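Quem somos

A Pruna começou numa garagem em fevereiro, com uma bancada emprestada, um pote de cola de osso e uma caixa de costura que tinha perdido a tampa. A caixa era da avó da Citlali Cisneros, e foi ela quem cismou de consertá-la. Levou mais tempo do que devia, estragou duas dobradiças pelo caminho e, quando terminou, as vizinhas já vinham bater à porta com as suas: porta-joias, estojos de talheres, caixas de chá, uma de charutos que cheirava a charuto até hoje (continua cheirando, a dona não quis que mexêssemos nisso!).

Hoje somos uma oficina pequena de restauro e fabrico de caixas de madeira. A Citlali cuida da marcenaria e o Aidan Conneely, que chegou para passar duas semanas e foi ficando, trata dos acabamentos. Dividimos o andar com a encadernação Smits, gente muito querida, que nos empresta a prensa grande e leva em troca as nossas aparas para acender a lareira.

Gostamos de caixas porque quase sempre guardam alguma coisa de que a família não quer se separar, e porque cada uma pede uma conversa demorada antes de qualquer ferramenta. Perguntamos onde ela costuma ficar, se apanha sol, quem a abre e com que frequência. Às vezes a conversa dura mais do que o conserto, e ninguém aqui se queixa, sobretudo se houver café. 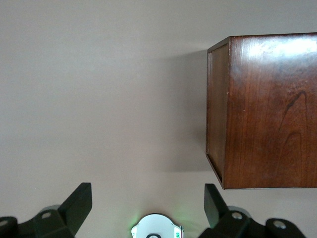 Dos acabamentos, o que mais nos pedem é o verniz brilhante sobre madeiras avermelhadas, daqueles que apanham a luz da janela e deixam o desenho do veio aparecer por baixo. O Aidan aplica-o em camadas finas, com boneca de algodão, e entre uma e outra a peça descansa o tempo que precisar. Quem prefere um toque mais seco pode escolher a cera, que também fazemos com gosto.

Temos duas linhas próprias. A Brorero reúne as caixas de mesa, para cartas, chá ou costura, e a Gridach é feita por encomenda, com as medidas e as divisórias que o cliente trouxer desenhadas, nem que seja num guardanapo. No catálogo há 43 modelos, e na estante da entrada ficam 23 amostras de acabamento que se podem pegar na mão, cheirar e levar até a janela.

A oficina fica no número 213, no segundo andar, e a campainha é a de baixo (a de cima é da Smits, que já se habituou a abrir a porta aos nossos clientes). Se a sua caixa estiver em pedaços, traga todos, mesmo as lascas pequenas, de preferência num envelope à parte.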